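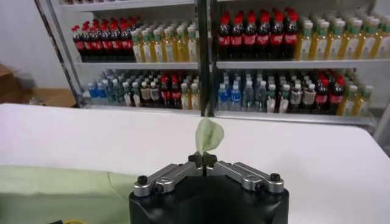
Kirsty Lambert wrote back after the last edition to say she'd been folding shirts on her lap for years, and that clearing a proper table for it made more difference to her collars than any clever technique. Quite right too! So this section of the Renby folding guide now begins with the table.

## 4. Folding a light shirt

**You will need:** a smooth, clean table, the shirt, and the Salik folding card if you like a crisp edge.

1. Clear enough table for the whole shirt, sleeves and all. A white top is lovely for pale fabrics because any mark shows up straight away.
2. Lift the shirt by one point and let it hang for a moment. Thin cloth drops into shape nicely, and you'll soon find where the hem is.
3. Lower it on to the table and spread it from the middle outwards with flat hands.

> **Note:** Pale green cottons show every crease. Smooth them before you fold, and go gently (pulling hard at a corner only moves the crease somewhere else).
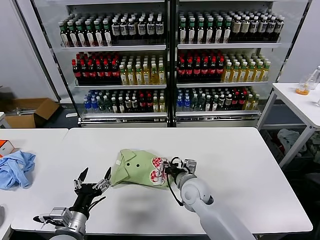
4. Find the collar first. A pointed collar needs to lie flat on both sides, so press the tips down with a fingertip.
5. Check the buttons. Small ones love to catch on the layer underneath!
6. Bring in one side, then the other, and lay each sleeve straight down the back.
7. If there's a checked trim or a bow, leave it until last and keep it on the outside, where it won't be squashed.

> **Caution:** Don't press down on a bow or a stiff cuff to make the pile flatter. Fold around it.

If the whole thing bunches up, open it out and go back to step 3. It takes seconds, and the second go is nearly always neater.

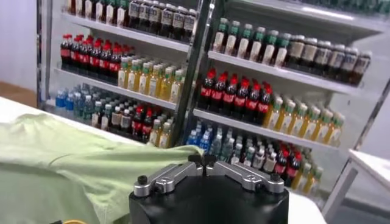 ## 5. Stacking and putting away

1. Put the thickest shirts at the bottom.
2. Turn every other shirt round so the collars don't pile up at one end.
3. Keep mint and other pale shades away from anything dark and new until it has been washed.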